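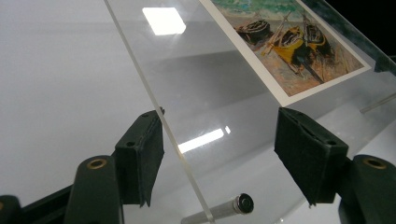
Friederike Lohmeyer
Rahmenmacherin und Inhaberin der Werkstatt Bosent

Passepartoutschneider Brarneo, Schnittlänge 100 cm
294 Euro inkl. MwSt., zzgl. Versand
Lieferbar

Den Brarneo habe ich seit drei Jahren selbst auf der Werkbank, und deshalb steht er jetzt auch im Laden. Ich verkaufe nicht viele Geräte (Platz ist hier knapp, Regale noch knapper), aber nach diesem werde ich so oft gefragt, dass ich irgendwann welche bestellt habe. Inzwischen sind wir bei der dritten Lieferung!

Gebaut wird er von Bordale. Die machen sonst vor allem Stanzen für Kartonagen, und das merkt man: viel Metall, wenig Schnickschnack, eine Anleitung, die auf ein einziges Blatt passt. Mein altes Gerät hatte eine Führung, die bei jedem längeren Schnitt ein bisschen gewandert ist. Am Ende klaffte dann in der Ecke ein Haar breit Luft, und wer schon mal einen guten Museumskarton deswegen weggeworfen hat, weiß, wie ich geflucht habe.

Was er kann

Der Schneidkopf sitzt auf einer Aluschiene und lässt sich mit zwei Handgriffen von Schrägschnitt auf geraden Schnitt umstellen. Schräg heißt 45 Grad, der Winkel ist fest eingestellt, da gibt es nichts zu justieren. Ich finde das gut so. Die Anschläge links und oben rasten alle fünf Millimeter ein, dazwischen klemmt man frei. Für die üblichen Postkarten und Fotoabzüge stelle ich morgens einmal die Randbreite ein und schneide dann einen ganzen Stapel durch, ohne noch irgendetwas anzuzeichnen.

Karton bis drei Millimeter Stärke geht sauber durch. Bei der dicksten Sorte fahre ich zweimal: erst mit wenig Druck, dann richtig. Für Graupappe würde ich ihn nicht nehmen, da leidet die Klinge, und die Kante franst trotzdem aus.

Kleine Formate, große Ränder

Gerade für Kunstpostkarten mag ich ihn sehr. Viele bringen mir so eine Karte aus dem Museumsshop und wollen sie in einen winzigen Rahmen quetschen, und ich rede dann so lange auf sie ein, bis sie einen breiten Rand nehmen. Eine kleine Karte mit viel Luft drumherum sieht an der Wand gleich nach etwas aus. Wenn die Karte einen weißen Druckrand hat, schneide ich den Ausschnitt gern etwas größer und lasse den Rand stehen — das ist Geschmackssache, bei einem gebrochenen Weiß im Karton kann es sich aber beißen. Also vorher nebeneinanderlegen, am besten bei Tageslicht.

Der Ausschnitt sollte sonst rundum zwei bis drei Millimeter kleiner sein als das Blatt. Und bitte keine Klebestreifen über die ganze Länge! Oben zwei kurze Stückchen Japanpapier genügen, dann kann sich das Papier bewegen und wirft keine Wellen.

Klingen

Im Karton liegen zehn Ersatzklingen. Ich wechsle ziemlich früh, beim weißen Museumskarton schon nach ein paar Passepartouts, denn eine müde Klinge sieht man zuerst in den Ecken. Mit meinem Gerät habe ich inzwischen fast 2000 Passepartouts geschnitten, und außer Klingen hat es bisher nur einen neuen Filzstreifen unter der Schiene gebraucht. Nachschub gibt es bei mir im Päckchen zu 100 Stück. Es passen auch die Klingen vom Barbu, falls davon noch welche in der Schublade liegen. Umgekehrt geht es leider nicht, die vom Brarneo sind eine Spur länger.

Was mich stört

Die Skala ist weiß auf silber gedruckt und bei Lampenlicht schlecht zu lesen. Ich habe mir die wichtigsten Maße mit einem feinen schwarzen Stift nachgezogen, seitdem ist Ruhe. Außerdem ist das Ding sperrig. Man braucht einen Tisch, auf dem es ganz aufliegt, sonst kippelt die Grundplatte beim Ziehen. Und Linkshänder müssen sich umgewöhnen — der Kopf wird zum Körper hin gezogen und liegt rechts. Eine Linksversion hat Bordale nicht im Programm, ich habe schon zweimal gefragt.

Lieferumfang

Grundplatte mit Schiene
Schneidkopf, umstellbar
Zwei Anschläge mit Klemmschrauben
Zehn Klingen
Innensechskantschlüssel
Kurzanleitung auf Deutsch

Versand und Abholung

Ich verschicke im langen Karton, das dauert meistens drei bis vier Werktage. Wer in der Nähe von Bosent wohnt, kann gern abholen und das Gerät vorher an ein paar Reststücken ausprobieren. Kommt am liebsten nachmittags ab 15 Uhr, vormittags läuft bei mir die Säge, und da verstehen wir beide kein Wort. Im Mai ist die Werkstatt zwei Wochen zu, Bestellungen aus der Zeit gehen danach der Reihe nach raus.

Passend dazu

Museumskarton naturweiß, 1,5 mm
Schneidunterlage in Schienenlänge
Ersatzklingen Brarneo, 100 Stück
Japanpapierstreifen, gummiert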